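Wakia Summer Concerts Group
Minutes of the planning meeting, Jul 18, 2024
Held in the upstairs room at the Poretti Hall

Chair: Alcides Huamán
Also there: the programme, stalls and site teams, plus two people from the town library who came along to hear about the family afternoon.

1. Last meeting's notes
Agreed with one correction. The brass band's slot is 45 minutes, as their leader had already told us twice. Sorry, brass band!

2. Ticket update
Very happy news to start with. We have now passed on 936 tickets for the August weekend, and that is before the posters have gone up at the station. The Saturday-style evening bill is moving fastest, the family afternoon a bit slower, but families do tend to book at the last minute and we were all cheerful about it. Alcides thanked everybody who stood outside the bakery handing out flyers in the rain.
The chair reminded us that the field licence covers both days but the hall licence covers evenings only, so anything indoors in the afternoon has to be free to enter.

3. Line-up
Thirteen acts are confirmed. Kodikara, the nine-piece dance band who had the whole field on its feet last summer, have said yes to closing the first night, and there was actual applause in the room when this was read out. They would like a longer soundcheck than last year and the programme team think this can be done if the choir warms up in the hall.
The ukulele group have asked to go on earlier. Agreed, they will open the family afternoon.
Vultero, the late-night jazz trio, can only do the second evening. Fine with everyone. They need a piano that is in tune – the one in the hall is not, and has not been for years. Site team to get a price for tuning and let the chair know within the week.
The open-air film after the music on the second night is still undecided. Strong support for a musical, mild support for something with a shark in it. To be settled by email.

4. Food and market stalls
Six food stalls have paid their deposits and the produce market will run alongside them on both days. It brought such a lovely crowd last time, with people doing their shopping and then staying for the bands, and we want even more of that. Stallholders will be placed along the hedge side so the smell of onions drifts away from the stage (the choir did ask).

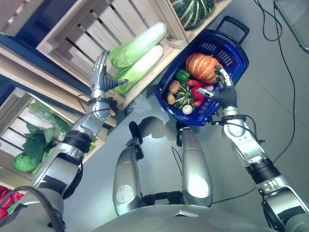
Napa cabbage on the produce display

Opening hours for the market were talked through. Stallholders would like to start at ten, before the music, and the meeting was all in favour. Bags and baskets can be left at the information tent while people watch a set, and the tent team are making proper numbered tags for this.
The noodle stall asked for a pitch with power. Granted, but they must bring their own cable covers.

5. Family afternoon
The library will run a story corner under the big trees, with a drumming workshop straight after it. A long and very jolly discussion about whether drumming should come before or after the stories. After, by a wide margin.
Face painting is booked. The treasure trail needs fresh clues, as last year's children have younger brothers and sisters and have told them all the answers. The library offered to write these and was thanked warmly.

6. Getting there
The last bus leaves before the end of Kodikara's set. The bus company has been asked for a later one and sounded keen, but we have nothing in writing. Bike parking will be doubled, on the grass by the cricket nets. Cars to use the school field, entering from the lane side only.

7. Wet weather
If it rains lightly we carry on. If it pours, the acoustic acts move into the hall and the rest wait for a gap. The decision will be made by the chair at noon each day and chalked on the board at the gate. Site team to check the hall's back doors, which stick.

8. Questions from the floor

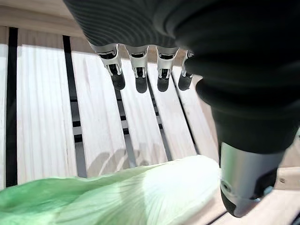 Can people bring their own chairs and picnics?
Low chairs and picnics are welcome on both days anywhere behind the sound desk, and the strip in front of the stage is kept clear for dancing.

A further question came up about dogs. Dogs on leads are fine in the field but can't come into the hall.

9. Actions
Programme team: send final running order to all acts, confirm Kodikara's soundcheck, start the film email.
Stalls team: pitch map to stallholders, power list to site team.
Site team: piano tuning price, hall doors, bike racks.
Library: treasure trail clues and a list of story times.
Alcides Huamán: chase the bus company, put posters up at the station.

10. Next meeting
First week of August, same room, seven o'clock. Please bring your stewarding slots filled in.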